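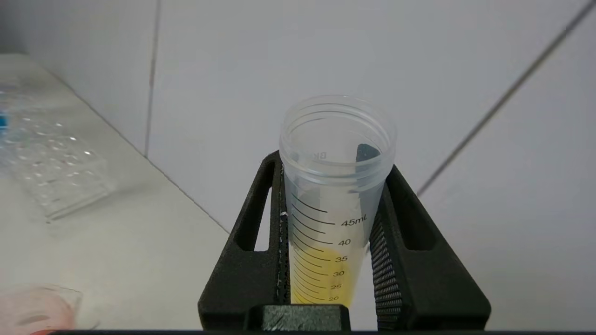 Our club's lab automation challenge is basically kitchen chemistry with a robot arm doing the carrying, and this page is my how-to for anybody setting up the same task next semester. I'm writing it up on a Saturday with cold coffee, so forgive the rambling! Start with the grip, whatever you do. You want the tube standing upright between the two fingers, and low enough that you can still read the 35 and 40 lines, so a person watching the wrist camera can check the level without walking over. Ribbed finger faces help a lot on smooth plastic. Practice on a big capped tube if you're nervous, then move up to an open one with colored water in it (we go through a lot of paper towels).

## What you need

- one arm with a parallel gripper
- two clear tube racks, the same model
- a small beaker with a pour spout
- paper cups to hold spare tubes
- food coloring and water
- a ruler and a thin black marker

Our racks are from Prirnard, and the control software is a thing called Treveck that a former member wrote and left to the club. If you're using something else, the steps should still carry over. You just won't have the same button names.

## Step 1: Draw the cross

Before anything goes on the table, draw a cross where the beaker is going to live. Make it longer than you think, because the beaker covers the middle of it and you still need to see the lines sticking out when you put it back. We tried a sticky dot first and it wandered off on somebody's sleeve. Marker is better!

## Step 2: Place the racks

Put one rack on each side of the beaker, a little farther back, with the long sides running left to right. Blue goes in the left rack and red in the right one. Use the same end of the rack every time. I can't say this strongly enough, our first week of recordings was useless for exactly this reason, and I'm the one who moved the tubes. 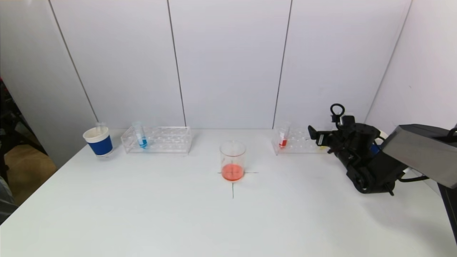 *Beaker on the cross, blue tube left, red tube right, arm on the right side of the table.*

## Step 3: Teach the waypoints

In Treveck, open a new run and save these in order:

1. Home, with the arm clear of the racks.
2. Above the tube, fingers open.
3. Down and around the tube.
4. Close, then straight up until the bottom clears the rack.
5. Over to the beaker, tube still vertical.
6. Tilt and hold.
7. Back the way you came.

Go slow on number four. The lift has to be dead vertical or the tube catches in the hole and drags the whole rack along with it, and then you're back to step two. I keep the speed at 13 percent for the lift and 26 for everything else. For the tilt, hold for 2000 milliseconds before coming back up. We had it at 500 for a while and kept leaving liquid in the tube.

If the fingers slip, look at the closing width before you mess with the force setting. I spent an entire evening turning up the force when the width was set for a fatter tube (a classic, apparently, the Bajpai team did the same thing the week after us).

## Step 4: Reset between runs

Do the reset in the same order every time. Send the arm home first, and get it well out of the way before you put your hands in. Then the beaker goes back on its cross, the racks get squared up, and the colored tubes go in their usual holes.

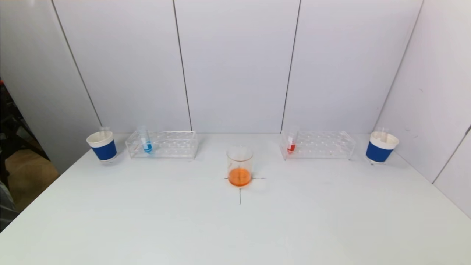 Last come the cups with the spare tubes, which go at the outer ends of the row. They like to creep inward over an afternoon, and a gripper elbowing a paper cup makes a surprisingly big mess. Tap the cups back toward the corners and look at the whole table from the front before you hit start.

## Practicing for the Wastwood meet

The Wastwood rules score the pour and the return separately, so practice the return too! Most of us get so excited about a clean pour that we forget the tube has to go back in its hole. Do a few runs with plain water, then a few with color, and write down your settings after each good one. The notebook is in the drawer under the monitor. Please put the pen back.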